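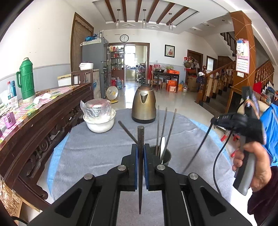
Staffing at the Matcombe site has changed since the last report. Five of the packers who used to set cutlery by hand now spend their shifts on the hand-held grippers, recording the moves the Skilent arm will need for table setting and clearing. The work at present is chopsticks and cups. A single chopstick held upright between the blue pads, thick end up, is the grip we have had most trouble teaching the arm, and people find it tiring on the wrist. Sessions are now capped at 19 minutes.

Home Skip to content Projects Reports Staff Contact

Pay grades were the main worry in October. Piret Avotiņš has agreed a new operator grade with Wiseo, and no one has lost hours. Two packers asked to go back to the line and did. Gediminas Venckus is training the rest to check their own recordings, a job we used to send out.

Of the 100 recordings in the first batch, the arm could use most. The rest failed on grip slip. A second batch of 100 is under way.

Still to do: lighter handles, a written rest policy, and a decision on night shift. We are not asking for more money this quarter.

Urmas Sproģis

Related
Petrauskas line: first report
Operator grade, questions from staff
Wrist strain: what to report and when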